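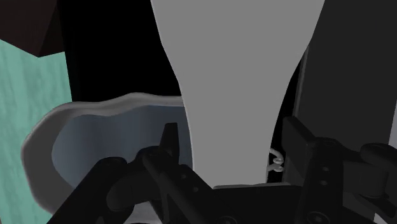
Brolline is a simulated household workspace from Edetti for institutions that collect manipulation examples for learning systems. It provides furnished rooms, everyday objects, a simulated arm with a two-finger gripper, and the recording tools needed to turn an operator's session into usable training material. Close-range views are recorded together with room views, so that a policy can learn from what is visible immediately before contact. At this distance a smooth gray object with a narrow base can fill much of the view between the fingers, and part of a nearby dish may be hidden behind it. Such partial views are retained in the delivered data at full length.

Home | Products | Rooms | Objects | Support | Contact

Print this page
E-mail this page

Scope of supply

The standard license includes 31 furnished rooms and the Guimarães object library, which contains 1248 household items. Each item is supplied with collision geometry, mass and friction values, and a category label. Rooms may be combined with any part of the library. The customer may also import its own objects, provided that the geometry is closed and the dimensions are given in meters.

Surfaces are furnished as they would be in an occupied home. Small items are placed near larger ones, and the target of a task is not always the object nearest to the gripper. Customers who require bare surfaces for early training may turn off the additional items in the room settings.
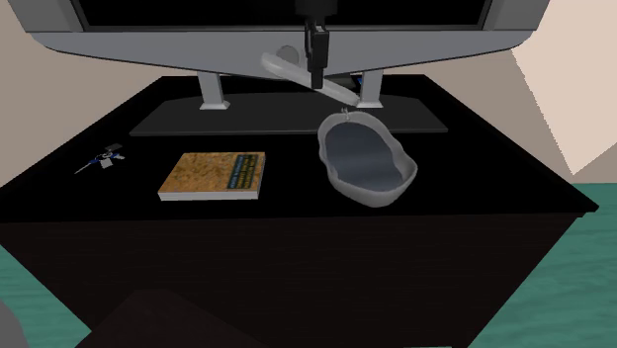

TV stand layout with keys, book and dish in front of the television base.

Recording of demonstrations

Demonstrations are given by a human operator using a hand controller or a keyboard. Joint positions, gripper opening, camera images and contact events are stored at 20 samples per second on a common clock. The operator begins and ends each episode and marks it as complete, incomplete or rejected. Incomplete episodes are kept in a separate folder and may be included in training at the customer's discretion.

A written instruction is attached to every episode. The operator may choose from the supplied list or enter a new instruction, which is then held for review before release. Instructions may name an object, a location, or both. Where two objects of the same category are present, the reviewer checks that the wording identifies only one of them.

Starting positions are varied between episodes within limits set by the customer. Lighting and surface materials may be varied on replay, without a further session by the operator. The replay tool writes a new file in each case and does not alter the original recording.

Review and delivery

Each batch is reviewed before delivery. The reviewer examines episodes for interrupted recordings, objects that pass through one another, and instructions that do not match the action performed. Rejected episodes are listed in the batch report with the reason for rejection. They do not count toward the ordered quantity.

Data is delivered by download or on an encrypted drive. The batch report states the room, the objects present, the operator code and the software version for every episode. Operator names are not included in delivered files.

Licensing and training

Licenses are issued for one site and are renewed each January. Teaching institutions may apply for a 30-day evaluation license, which includes all rooms but excludes the import of customer objects. Evaluation recordings remain the property of the institution and can be opened under a full license at a later date.

Operator training is conducted at the Bronholm office or remotely. Osvaldo Brito is responsible for training and scheduling. Technical questions regarding object import, file formats and replay should be addressed to Cauã Moura. Requests should state the license number and the software version in use.

Specifications are subject to change. Page last revised 24 Sep 2025.

Print this page
E-mail this page

Back to Products | Related items | Contact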